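Talks > Hardware track > Speaker notes

We use cookies to remember your display settings. Accept | Manage

Speaker notes: Charging wear in small lithium cells, and what a phone can do about it

2021-04-22
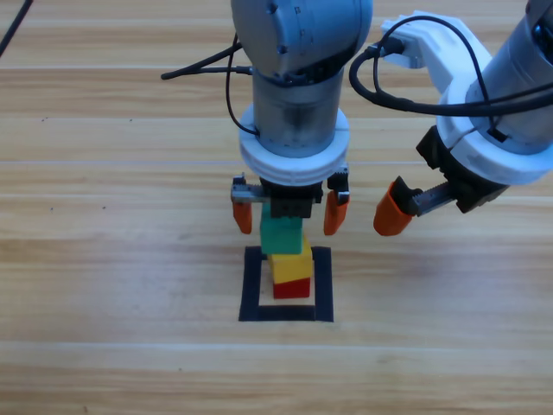
Slide 2. Scope. Handset cells only, single pouch, nominal voltage 3.85. No vehicle packs and no storage. Most of the material comes from our bench work at Vindov, with one comparison set run at the Prostanitz lab on their own cyclers. Say early that the two sets use different temperature chambers and should not be laid over each other on one graph. The slide keeps them apart.

Slide 3. Two kinds of ageing. Calendar ageing happens while the cell sits. Cycle ageing happens with use. Users blame the second for both. Explain that a phone held at full charge on a bedside table overnight gets most of its wear from voltage and heat, and very little from the charge that went in. Do not go into the chemistry of the surface layer unless asked. There is a backup slide.

Slide 4. Test set-up. 15 cells per group, 9 groups. Same batch, same supplier lot, all conditioned before the first capacity check. One group was charged to the full limit and held. The others vary by upper limit, by charge rate, or by both. Read out the table headings before the table, people at the back could not see them last time.

Slide 5. Capacity curves. Give the room a moment. Points to make:
- the held group falls first and stays lowest
- lowering the upper limit helps more than lowering the rate, at room temperature
- above 40 degrees the order of the groups is the same but the gaps are wider
- the early rise in two groups is a known overhang effect in the anode, and is no cause for alarm

Slide 6. Cycle counts. The longest group reached 2485 partial cycles. Stress "partial". A partial cycle here is 30 per cent to 80 per cent, so two of them make one full equivalent. Somebody will divide wrongly and ask about it.

Slide 7. The Kettler charge controller. Three things matter for this talk: it reports cell temperature at the tab, it accepts a new voltage limit while charging, and it logs both at one-second steps. Older parts needed the charge to be stopped before the limit could be changed. Mention the offset on the temperature reading. We corrected for it in software and the correction is in the handout.

Slide 8. Scheduled charging. The phone charges to 80 per cent, waits, and finishes shortly before the usual unplug time. The hard part is the prediction. If the guess is late, the user leaves home with a phone that is not full and turns the feature off for good. We weight a late finish far more heavily than an early one. Show the cost function, leave it up, move on.

Slide 9. Field trial. Etlow firmware, trial opened in September, opt-in, running for 11 weeks. The logs hold plug and unplug times, limit changes and temperature. No location. Time above 4.2 volts dropped in the scheduled arm. We can't claim longer battery life from this, the trial was too short to see it, and the slide says so in the footer. Repeat it aloud anyway.

Slide 10. Wireless charging. Keep this to one minute. Coil misalignment raises the back cover temperature, and the controller then throttles, which makes the charge longer at a higher temperature. Cable results do not carry over. A separate test series is planned.

Slide 11. What we would change. Larger groups. A second supplier. Capacity checks at fixed dates instead of fixed cycle counts, as the slow groups were checked too seldom to fit a good curve. The cycler downtime in group six is marked in grey. Those points are left out of the fit but kept in the data files.

Slide 12. Questions. Likely ones:
Fast charging: rate matters more when cold, see backup B.
Should users stop at 80 per cent by hand: it helps a little if the phone stays plugged in for long periods.
Swelling: not measured, thickness gauges arrived after the start.

Backup A is surface layer growth, backup B low temperature plating, backup C the fit residuals.

Related items
Reading a fuel gauge datasheet
Thermal limits in thin handsets
USB power negotiation: handout and slides
Connector wear test methods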